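Valdovinos Death Notices Collection: Data Card

Version 4. Last revised Apr 2, 2025.

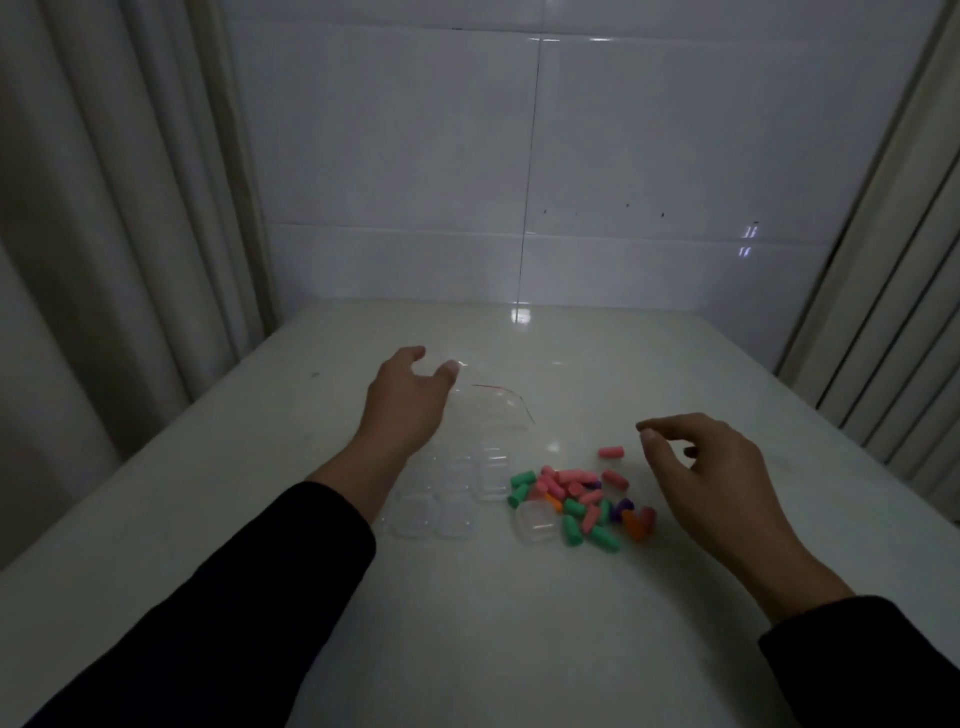

The collection holds 3970 death notices and funeral announcements, transcribed from the back issues of weekly newspapers and from the printed service sheets kept by the Valdovinos local history library. It is issued for family historians, parish researchers and those who study the language of public mourning. Each notice is stored as a single record with its text in full and a small number of fields drawn from that text.

Contents of the release

The release consists of three files. The file notices.csv contains the records themselves. The file places.csv lists every cemetery, church and town named in a notice, with the spelling preferred by the library beside the spelling as printed. The file changes.txt records corrections made between versions. All files are in UTF-8 and use the comma as separator. Fields that contain a comma are enclosed in double quotation marks.

Fields

notice_id: a permanent number. Numbers of withdrawn records are not used again.
source: the newspaper or service sheet from which the text was taken.
printed: the date of the issue, in the order year, month, day.
surname, forenames: as given in the notice, including a former surname where one is printed.
age: as printed. It is left blank where the notice gives none, even if dates of birth and death are both present.
died: the date of death, where stated.
place_of_death: a town or parish. Street addresses have been removed.
service: the place of the funeral or memorial, linked to places.csv.
donations: the cause named for gifts in memory, where there is one.
text: the notice in full, with line breaks removed.

Transcription

Pages were scanned by Granitex and read by Esus, the text recognition program in use at the library. Every record was then checked against the page by a reader, and a second reader examined those with a name or date marked as doubtful. Printers' errors have been kept in the text field. Where an error affects a name or a date, the corrected form appears in the relevant field and the original remains in the text.

Words split at the end of a printed line have been rejoined. Abbreviations have not been expanded. Notices that appeared in more than one issue with the same wording are entered once, under the earliest issue. Notices with different wording are entered separately, even where they concern the same person, and users who wish to count deaths should take account of this.

Known limits

Coverage is uneven. The newspapers charged by the line, and households of small means are likely to be under-represented or to appear only in very short notices. Issues for November are incomplete in 6 of the years covered, owing to damage to the bound volumes. Service sheets were given to the library by families and undertakers and do not form a regular series.

Survivors are often described only by their relation to the deceased. No attempt has been made to identify them, and the fields should not be used to draw up family trees without reference to civil or parish registers. The ages printed in older notices disagree with the stated dates in a number of cases.

Notices from the Gundska chapel district were transcribed under an earlier set of rules, in which titles such as "Mrs" and "Revd" were placed in the forenames field. These have been left as they stand and will be revised in a later version.

Privacy and requests for removal

All the notices were made public at the time of printing. The names of persons who were under the age of 18 when the notice appeared have nevertheless been replaced by the word "child" or "grandchild", and telephone numbers have been deleted. A relative may ask for a record to be corrected or withdrawn by writing to the library and quoting the notice_id. Requests are answered within 8 weeks. Proof of kinship is not required for a correction, but may be asked for before a record is withdrawn.

Conditions of use

The collection may be used free of charge for private study, teaching and research. Bulk copying into commercial genealogy services is not permitted without written consent. Published work should cite the collection by its title and version number, and individual notices by notice_id together with the source and the date of the issue.

Earlier versions are available on request from the reading room.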